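4. First Firing and Seasoning the Stone

Read this section before you light anything. The Panport is a small oven with a large opinion of itself, and it does not forgive a rushed start.

4.1 Before you begin

1. Set the oven on level ground, outdoors, with the mouth facing away from the wind.
2. Lift out the baking stone and brush off the packing dust. Do not wash it. Stone drinks water and gives it back later as cracks.
3. Slide the stone in again with the stamped side down. If you can read the word Ostetti, you have it upside down.

Note: The stone carries an 8-year warranty against splitting. The warranty does not cover soap.

4.2 The slow burn

4. Build a fire of thin kindling at the back of the chamber. You want a modest flame, the sort that would embarrass a Boy Scout.
5. Hold the dome gauge below 250 degrees for two hours. Feed the fire in small amounts and leave the door ajar.
6. Let the oven cool overnight with the door closed.

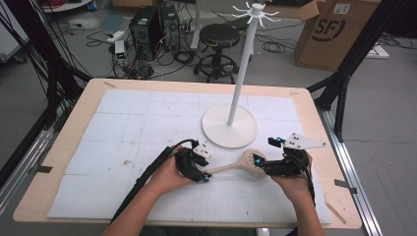

7. The next day, repeat the burn, this time letting the gauge climb slowly to 593 degrees. Hairline lines in the dome are normal. A line that takes a coin is not – stop, let the fire die and call us.

Caution: The gauge reads up to 852 degrees. This is a dial, and you should not treat it as a dare.

4.3 Your first flatbread

8. Rake the embers to the left and sweep the stone with a dry brush.
9. Toss a pinch of flour on the stone. If it browns in a few seconds, bake. If it goes black at once, wait ten minutes and try again.
10. Roll the dough thin, 14 inches across at most, and slide it in from the Mazza peel. Turn it once.

Note: Gualtiero Orlandini, who drew up the first Panport, insists the first bread belongs to the oven and should be thrown out. Golnar Parsa, who tests our recipes, has eaten every one of hers. Either method is supported.

For use with gas burners, see Section 5.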